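首页 往期 菜谱 读者来信 订阅

七月的信:一桌子饭,和那块大红布

这个月的信写得晚了点,因为我搬家了。说搬家也不准确,是从卡特科姆(Catcombe)那条街的三楼搬到了同一条街的一楼,直线距离大概比我每天早上去买豆浆的路还短。可是东西一件没少搬!搬到第二天我坐在纸箱上吃冷包子,心想我一个人怎么会有这么多碗。

碗的事后面再说。这期本来答应大家写“夏天请客怎么不把自己累死”,上个月有好几位读者来信催,其中一位写得特别恳切,说她婆家一来就是两桌人,她从早上六点站到晚上九点,最后自己坐下来的时候只剩一盘凉拌黄瓜的蒜末。我看完笑了半天,笑完又有点心酸,因为我二十几岁的时候也是这么请客的。

那时候我有个很固执的想法,觉得请人吃饭,热菜一定要热着上,一道接一道,像馆子里那样。结果就是我永远在厨房里,客人永远在外面喊“别忙了快来吃”,我永远在里面喊“马上马上”。有一回朋友走了以后我才想起来,整个晚上我没跟她们说上几句话,连谁换了工作都是后来听别人讲的。

改变是从费德丽娜(Fidelina Alvarado)那儿学来的。她是我以前的邻居,嗓门大,做饭极随意,家里常年有人。第一次去她家吃饭,我提前到了,想着能帮把手,结果厨房是冷的,灶上什么都没有,她坐在沙发上剪指甲。我当时真以为自己记错日子了。后来才知道,她的菜头天晚上就全做好了:一大锅炖豆子,一盆腌过的洋葱,烤好撕开的鸡肉,还有一盘切得歪歪扭扭的西瓜。人到齐了,锅往火上一放,她就出来聊天了。那顿饭吃到快半夜,她一次都没有站起来超过五分钟。

我回家琢磨了很久,觉得中国菜也能这么办,只是要挑菜。炒青菜、爆腰花这种,趁早别想,那是给两三个人吃的时候显摆用的。可以提前做的其实多得很:卤牛肉、酱鸭、白切鸡、糟毛豆、醉虾(胆子大的话)、熏鱼、凉粉、皮蛋豆腐、各种拌菜。热的呢,留一锅汤,一个砂锅,再加一样蒸的。蒸的最省心,盖上盖子定个钟就不用管了。我现在请八个人,真正当着客人面开火炒的,顶多一样,而且一定是我自己想吃的那样。

说到卤牛肉,上回登的方子有人问糖能不能不放。能,但是颜色会差一点,吃起来也会有点“硬”,我说的是味道硬,肉倒还好。我自己是放冰糖的,两小块。酱油我最近换成了布拉凯蒂(Braketti)杂货铺里散装的那种,老板从后面的桶里给你打,自己带瓶子去。咸味比较圆,不过第一次用要少放,我头一锅就咸了,配了三碗粥才吃完。
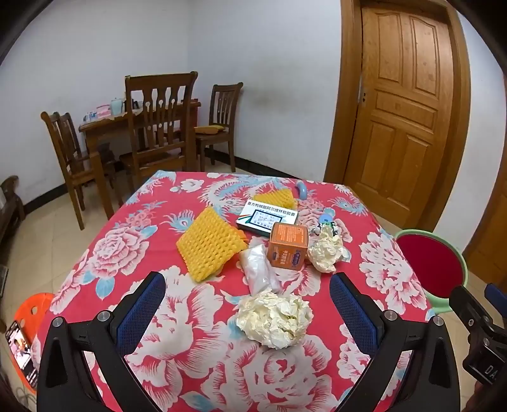

还有读者问座位。夏天屋里热,桌子又小,人一多胳膊碰胳膊,脾气再好的人也要烦。我的办法很土:把大桌子让给菜,人不上桌。菜一次摆齐,盘子摞在旁边,各人自己夹了端走,爱坐沙发坐沙发,爱坐门槛坐门槛。老人家留一张正经的椅子,靠窗,旁边搁个小凳子放茶。我妈一开始非常反对,说这不像样,像单位食堂。后来她来吃了一次,端着碗从客厅走到阳台,跟三拨人聊了天,回去路上跟我说:“你那个食堂还可以。”

这样吃还有个好处,就是不用劝酒也不用劝菜。我小时候最怕吃饭的时候有人往我碗里夹东西,夹的还总是肥肉。自己端着走,谁吃多吃少根本没人看见,不爱吃香菜的也不用当众解释。

碗的问题来了。大家都端着走,碗就得够。我这次搬家清点出来的碗,大的小的、成套的不成套的,装了满满两箱,搬的师傅问我是不是开店的。本来想趁机扔掉一半,结果每拿起一个都觉得有用,最后只送走了一摞裂了口的。其实不成套反而好,每个人记得自己手里是哪个,不会拿混。我有个朋友每次来都要那个画着鲤鱼的,别人先拿了她还要换回来。

杯子就没那么讲究了,结实就行。街口贝穆德斯(Bermúdez)二手店里的厚玻璃杯我买了一打,摔过三次,碎了一只。店里东西堆得很高,要有耐心翻,中午去最好,傍晚下了班的人都往里挤。

接下来说钱。有人写信来,很不好意思地问一顿饭大概花多少。这有什么不好意思的!我觉得应该多聊聊。上次我请八个人,买菜加水果加饮料,一共437块,里面牛腱子占了大头,剩下的卤牛肉我自己还吃了两天面。要是不买牛肉,换成鸡腿和鸡蛋一起卤,能省下100块左右,味道一点也不寒碜。逢年过节我见过有人一桌菜花到1,000以上,海鲜摆得密密麻麻,可最后先被抢光的是那盘酸辣土豆丝,你说气不气人。

所以我的经验是,贵的菜有一样就够了,别的都用心思去补。心思也不用很大,比如黄瓜提前用盐杀一下水再拌,比如毛豆两头剪掉,比如西瓜切成小块放冰箱里,等大家吃得出汗了再端出来。我还会冻一盆绿豆汤,冻到半沙半水的样子,用勺子一刮一碗。去年有个小朋友吃了四碗,他妈妈打电话来问我里面放了什么。就放了绿豆和糖,真的没别的。

绿豆汤发红还是发绿,这个也吵过好几期了,我不想再吵了。简单说,想要绿的,水开了再下豆子,盖着盖子大火煮一小会儿就关,汤先倒出来。想吃沙的就接着煮,煮红了也没关系,红了照样解暑。谁再来信跟我争酸碱度,我就把他的信原样登出来让大家评理。

再说洗碗。客人要帮忙洗,就让他洗。我以前总是拦,拦得两个人在水池边上推来推去,像打架一样。后来我发现,好多人吃完饭是愿意站在水池边上聊两句的,手里有点事做,话也好讲。费德丽娜家有个规矩,谁最晚到谁洗锅。我觉得这条很妙,自从我照搬过来以后,大家准时得不得了,有一回下午五点的饭,四点半门口就站了仨。

剩菜呢,提前备几个干净的旧酱菜瓶,临走一人装一点。别等人家穿好鞋了才去找盒子,那时候谁都不好意思等。凉拌的不要装,过一夜就不好吃了,卤的、酱的最合适。上次哈迪科(Hadico)读书会的几位来吃饭,一人拎走一瓶卤汁,说回去卤豆干,过了几天给我发来照片,颜色比我自己卤的还好看,我心里有点不是滋味。

新家的厨房比原来的小,台面只够放一块砧板和一个盆,我还在适应。窗户倒是大,早上光从侧面进来,切葱的时候心情很好。缺点是一楼,路过的人看得见我在煮什么,已经有两位邻居隔着窗户问过我锅里是不是红烧肉了。第二位我请她尝了一块,她站在外面吃完,说淡了。

下个月打算写腌菜,主要是泡椒和糖蒜,家里有老坛子的读者欢迎来信讲讲你们的盐水养了多少年、有没有长过白花、怎么救回来的。方子请写清楚几两几钱,别光写“适量”,上次有位先生从头到尾写了七个“适量”,我照着做了,做出来一坛子不知道是什么的东西。

另外,有人问旧信能不能补寄。可以,春天那两期还有,讲馄饨的那期没了,等我有空把皮的比例重新抄一份放到下期后面。地址没改的就不用再来信说明了,我的门牌变了,信箱没变。

好了,锅开了,我去看一眼。

联系编辑:请直接回复本邮件 | 退订 | © 版权所有,转载请先来信 | 返回顶部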